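# Bench notes, natural dyes

March 16, 2021

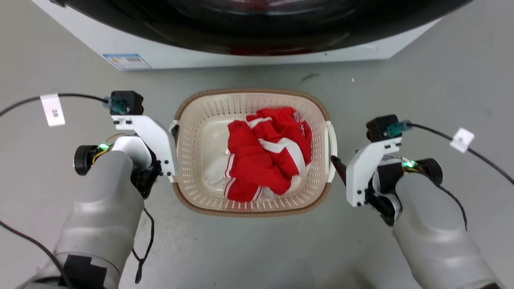
*Washer corner, with the cream basket.*

Madder again! I know I said I'd move on to weld by now, but the second madder bath has been bothering me ever since Torunn held the two skeins up to the window and asked (quite kindly) whether they were meant to match. They were. One is a proper brick red and the other is what I can only call tinned salmon.

So, what I did this morning. Same fleece yarn for both pots, the Uta two-ply, scoured last night with a little neutral soap and left to soak until I came in. I weighed out 500 g of dry yarn in total and it came up as 498 on the small scale, which I'm going to put down to the scale. It has been reading light since December and I keep forgetting to tell Periklis, who has the calibration weights in his desk. Periklis, if you're reading this, please may I have the weights?

Alum at the usual strength, with a bit of cream of tartar, brought up slowly over the best part of an hour and then left to cool with the yarn still in. I split it after that. Pot A got tap water and Pot B got the rainwater Åsmund has been collecting in the blue drum behind the shed. He is convinced that our tap water is what gives the good reds, all that chalk, and that my salmon skein came from the day the mains were off and I filled up from the drum without thinking. I'd forgotten that completely until he said it, and he's probably right, which is annoying.

Madder was the ground root from Chaudhary, the newer bag. I did open the old Romasard bag as well, but it smelled a bit musty and had gone into lumps, so I've put it on the low shelf with a note on. It might do for a tester on cotton. Please don't use it for anything that matters.

Temperatures, as far as I managed to write them down: both pots held under 70 for most of it. Pot A crept up while I was on the phone to Borghild about the spring order (she wants the whole lot in coral, of course she does, the one colour I can only get by accident) and by the time I looked again there was a brownish skin forming at the side. I took it off the ring straight away and gave it a stir. I can't see any browning in the yarn so far but I'm noting it, as I don't want to be puzzling over it in a fortnight.

First look after rinsing: A is a warm, deep red with a touch of orange where the ties were too tight. B is paler and pinker, and I'd say it's a cousin of the salmon skein, though not quite as sad. So it does look like water, or mostly water. I dropped a pinch of chalk into what was left of bath B and put a 20 g mini skein in, just to see, and it came out noticeably redder than its big sister. Very pleased with that one! I've tied it on to the sample card next to number 119 so the two can be compared in daylight.

Things I'd still like to sort out:

- whether chalk in the rainwater gets us all the way to A, or only halfway there
- rubbing test on A, which left a bit of colour on my thumb while it was damp
- a repeat of A without the phone call
- labels that don't come off in the pot (two fell off today, and I only knew which was which from the knots)

Signe asked at lunch about doing a madder day for the Treltbridge spinners. I said yes before thinking it through. We've only got the two big pots, and one of those has the wobbly handle, so unless they're happy to take turns we'd need to borrow something. The exhaust baths might be the way to go, with everybody bringing a small skein and going home with a peachy pink. I'll talk to her properly once I know how much root is left.

Both big skeins are now on the rack, out of the sun, with A on the left. Bath A has plenty of colour in it still and I've left it covered on the back bench, so please don't tip it away. I want to put the grey fleece through it tomorrow and see what a dirty red looks like.

Also we are nearly out of alum. One more batch of this size and that's the tub finished.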